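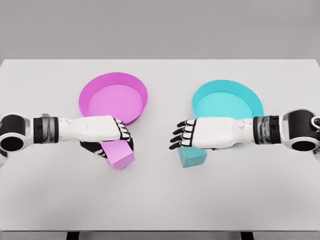

Bowl on the left: magenta-pink, tall thin rim.

Nodgate Community Board > House & Home > Feeding two cats who hate each other's food

prernora_pat
Started the new regime Saturday. The older cat gets the kidney diet, the younger one gets whatever she's willing to eat this week. In theory each has her own bowl. In practice they each take two bites, look up, and trade places like a figure skating pair. The kidney food costs more per ounce than anything I eat. How do people with more than one cat do this?

cuvport_dave
Separate rooms, door shut, 20 minutes. Pick up whatever's left. You'll be hated for a week.

lmurthy
Seconding doors. We did it for three years with a diabetic cat and a very large healthy one. I'd add that you want to stop free feeding completely before you bother with anything else. If there's kibble sitting out all day, you don't have a diet, you have a buffet with a sign on it.
— Lavanya Murthy

oldradiator
Mine both ate the kidney food for years and were fine.

lmurthy
Please ask the vet before doing that with a young cat. Kidney diets are low in protein and phosphorus on purpose.

oldradiator
I did ask. She said it was okay for mine. They were 11 and 13, so I'll grant you they weren't exactly kittens.

prernora_pat
The younger one is two and has the appetite of a wood chipper, so I think that's out. Doors it is. The trouble is that the apartment has one interior door and it belongs to the bathroom.

cuvport_dave
Congratulations to the older cat on her private dining room.

TarikK
Get the microchip feeder. Lid opens for the right cat, closes when she walks off. We have two and they solved it overnight.

cuvport_dave
"Solved." My sister's cat learned to stand shoulder to shoulder with the other one and eat from the side. 167 dollars for a group activity.

TarikK
There's a hood you can put on the back for that. Also you can put the feeder in a corner. I'm not selling them, Dave.

nygård_fan
Height worked for us. Young cat eats on top of the bookcase, old cat eats on the floor because her hips won't let her argue about it. Cost nothing except one houseplant.

prernora_pat
Update: bathroom for the old lady, top of the fridge for the other. She ate, came down, and sat outside the bathroom door screaming until it opened. Bowl was clean by then, so I'm calling it a win. The downstairs neighbor may call it something else.

lmurthy
Weigh them both now and again in a month. Kitchen scale if they'll sit in a box, and they will sit in a box.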